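We use cookies to make this site work and to see which pages get read. OK / Manage settings

Pridden 3307 hex key set, two months in

18/11/2018 – by Kojo Bonsu
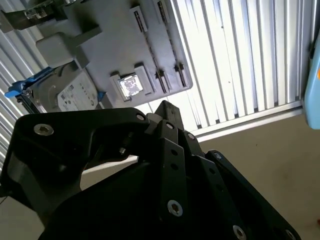

Bought these in a rush. Old set had gone soft at the ends, the 4 mm would just spin and chew whatever you put it in, and I had a bed frame in bits on the landing. Pridden 3307, £15 from the Altel counter in town, in a fold-up plastic holder. You get the usual metric sizes, long arm and short arm, ball end on the long side. Since then they've done the bed, two bikes, a desk and a baby gate. Hex sockets get everywhere once you start looking. Silver screw heads on black plates like the ones up top, one bigger than the rest, small one right out at a tip, and that's where a cheap key shows itself up. The big ones forgive you. The small ones don't.

Fit first. Good. Tighter than the old set, you feel it seat. The 2.5 was so snug on one stem bolt I thought I had the wrong size. The 5 and 6 are the best of the lot, no slop at all. The 1.5 is a bit meh, already got a slight twist in it and I wasn't leaning on it. May be my fault. Kelechi Adebisi next door has the same set and says her 1.5 is still straight, so who knows.

Ball ends. Handy for getting in at an angle, that's all. Spin the screw down with the ball, then swap round and nip it up with the short arm. I forgot on the baby gate and felt the thing start to slip, stopped in time. The long arm on the 5 is 100 mm which was just short of what I wanted for the bed – knuckles on the side rail every single turn.

The holder is the weak bit. Sizes are moulded in the plastic, black on black, can't read them in the hall without a torch. Ended up putting a dab of nail varnish by the 4 and the 5. Also the hinge is stiff and the middle keys are a pain to get out with cold hands. They do stay put though, I'll give it that. Chucked it in a rucksack for a week and nothing fell out.

Finish is a sort of dull grey, slightly oily when new. Wipe them before you go near a pale carpet. I did not. No rust so far and they've been in a shed since the start of November, which has been damp.

Tried the Macedo set as well, borrowed. Nicer holder, coloured sleeves, twice the money. Keys themselves felt the same to me. The Harkau one with the T handles is lovely but takes up half a drawer and you can't get the handle into anything tight, so no.

Would I buy again, yes. Clean the muck out of the socket with a pick first whatever key you use, half the rounded heads I've met were just full of dirt and the key was only half way in. And get a spare 1.5, Altel sell singles, ask for part 203. Mine cost less then a coffee.

Four out of five. Would be a five with numbers you can read.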